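Letton Garment Handling Package

Product overview
Specification revision: September 19, 2024

The Letton package is a software and hardware option for the Avton two-arm workstation. It is intended for organizations evaluating whether routine clothing care can be assigned to a machine. The package covers three chores: picking up a garment, placing it on a hanger, and transferring the hanger to a rail. Folding is offered separately under the Belay option.

Customers frequently ask whether a machine can do this work today. In controlled conditions, with a limited range of clothing, it can do part of it. Letton is supplied for evaluation and pilot use. It is not sold as a replacement for laundry or retail staff, and the terms of supply exclude unattended operation.

The hanging task

Hanging a shirt is a short job for a person and a demanding one for a machine. Cloth has no fixed shape. A sleeve may lie over the collar, and the neck opening may be closed or turned under. The hanger must enter at an angle, one shoulder first, without dragging the fabric along with it. Household furniture adds a further difficulty, as clothes are commonly left on chairs and beds instead of a clear, flat table. 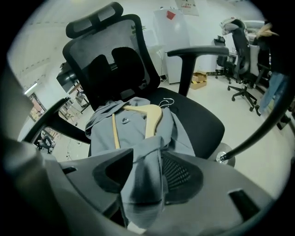

Gray garment and light wooden hanger on the seat of a mesh-backed office chair.

For this reason the standard evaluation includes starting positions on seating as well as on a work surface. Armrests limit the approach from either side, and a curved seat edge allows a sleeve to hang below the level at which the arms normally search for it. Pilot sites should expect slower results from a chair than from a table.

What is included

Letton control software, licensed for 2 workstations
One pair of soft-faced fingers, with a spare set
Garment library of 400 items, adult sizes only
Task set of 776 recorded hanging sequences performed by people
Operator manual and on-site training

Current limits

Shirts, light jackets and sweatshirts are supported. Dresses, garments with straps, and heavy coats are not. Buttons and zippers must be open before the task begins. Hangers should be rigid and of one piece; padded and clip hangers are outside the present scope. The system does not inspect clothing for stains or damage.

Hamisi Nyanda, product manager for Letton, advises customers to begin with a single type of garment and a single type of hanger. "Sites that start with everything in the closet learn very little in the first month," he notes.

How tasks are taught

Sequences are recorded by trained staff using a gripper in each hand. The operator performs the chore at a normal pace, and the position of both grippers is logged throughout. Sites may add their own sequences with the Cillalix recording kit, which is ordered separately. A minimum of 300 sequences is recommended for each new class of garment.

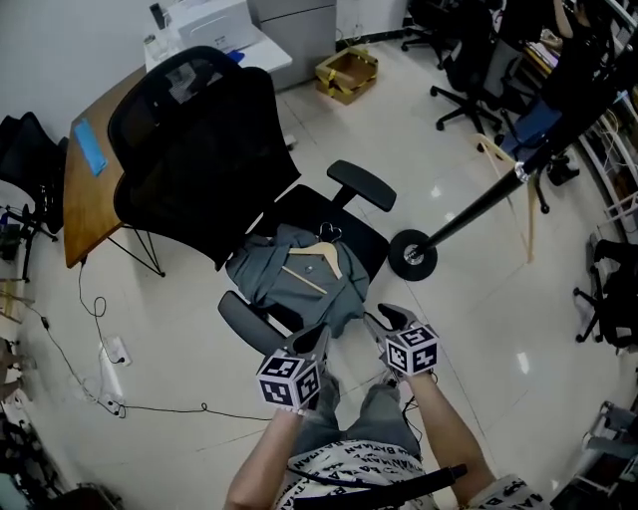 Ordering and support

Orders are accepted from October for organizations that already operate an Avton workstation. Site assessments are arranged by Rehema Masanja, and technical questions should be directed to Musyoka Athumani in customer engineering. Please state the garment types, hanger types and available floor space in the first inquiry.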